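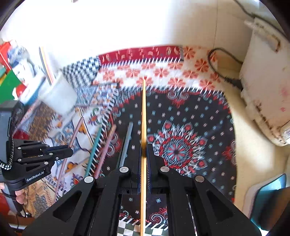 Uvine Sticks - student dataset of two-gripper stick sorting

Version 3
Maintained by Bushra Siddiqui for the Uvine robotics club

Summary

Uvine Sticks is a small dataset made by the members of our club during one school term. It has 2,179 episodes of people picking up long coloured sticks with hand-held grippers and putting them in a container. We made it for the Priretti student challenge, where each club must bring its own training data and the code to load it. We share it now because two other clubs asked for it, and I think the notes are useful also for people who want to collect something similar.

The task was chosen by the students. At first they wanted to fold paper, but after one afternoon we agreed this was too difficult. Sticks are simple to find, and they are still not an easy object. They roll, they cross over each other, and when the jaws close on one end, the other end can turn and push the neighbours away.

What is in an episode

An episode starts with several sticks lying on a patterned cloth. The operator takes one stick with the jaws, lifts it, and brings it to the container. The episode ends when the jaws open and the gripper has moved back from the container. If a stick is dropped on the way, the operator may try again one time, and both attempts stay in the same episode.

Most episodes are done by one operator with two grippers, left and right. In 444 episodes only the right gripper is used. These were collected first, when we had not yet learned to start both recordings together, and you will find them in the folder "single". The others are in the folder "pair".

Folder structure

single/ - episodes with one gripper
pair/ - episodes with two grippers
labels/ - one text file per episode
splits/ - lists for training and testing
tools/ - loading script and the viewer we call Cistia

Labels

Each label file has four lines:

colour - the colour word of the stick which is moved
hand - left or right
result - placed, dropped, or dropped_then_placed
note - free text, often empty

The colour words were a long discussion. Several sticks have colours between pink, orange and brown, and under strong light they look different than in shadow. We decided to use only these words: pink, orange, yellow, green, blue, grey, purple. The student who labelled the episode chose the nearest one. A second student checked it, and when they did not agree, the word "unsure" is in the note line. Please do not use colour as a hard class without looking at these notes.

The cloth

We kept a cloth with many patterns under the sticks on purpose. In our first test we used a plain sheet, and the model learned very fast, but it failed as soon as we changed the background. With flowers, checks and medallions under the sticks the training is slower - in our case it needed almost double the time - but the result is much more stable. The cloth is moved and turned between groups of episodes, so please do not expect the same pattern in the same corner. 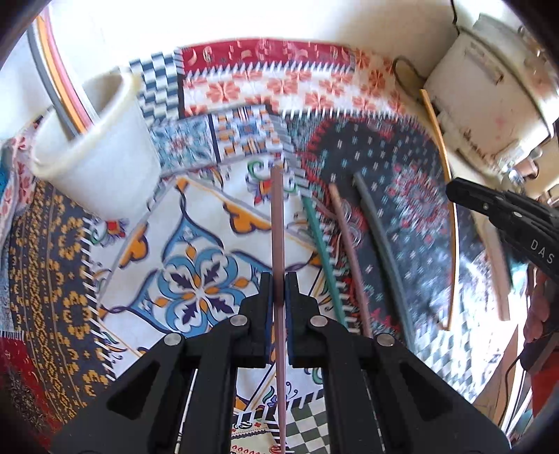
The same is true for the container. It has no fixed position, and the operators were told to leave it where it stands at the start of their turn. A model which simply remembers one direction will not do well on the test split.

Splits

The test split has 47 episodes. They were selected by hand by Bushra Siddiqui and are not included in any training list. All other episodes are for training. We have no separate validation split, so please make your own if you need it.

How to load

Copy the whole folder to your computer and do not rename the subfolders. Open a terminal in tools and run:

python load.py --set pair --split train

To look at one episode with its label, run:

python cistia.py --episode NUMBER

The viewer plays both recordings next to each other. On old laptops it can be slow, and then the option --half helps.

Known problems

In a part of the "pair" episodes, the left and the right recordings do not start at exactly the same moment. The loading script corrects this with the file offsets.txt. If you write your own loader, please read this file too.

Sometimes the other gripper hides the stick which is being moved. We did not remove these episodes.

The operators are students with different experience. Early episodes have many small corrections before the jaws close. Some people like this and some do not, so the order of recording is kept in the episode numbers and you can leave out the early ones.

The word "dropped" was used in two ways until December. Some labellers used it also when the stick fell next to the container after the jaws opened. We corrected the ones we found.

Changes in version 3

- added offsets.txt
- corrected the result line in old labels
- Cistia can now play backwards
- the baseline from the Dimitrov team is moved to its own repository

Use

You may use the data for study, for competitions and for research. Please write "Uvine Sticks" and the version number in your report. If you find a wrong label, send us the episode number and the line which you think is correct.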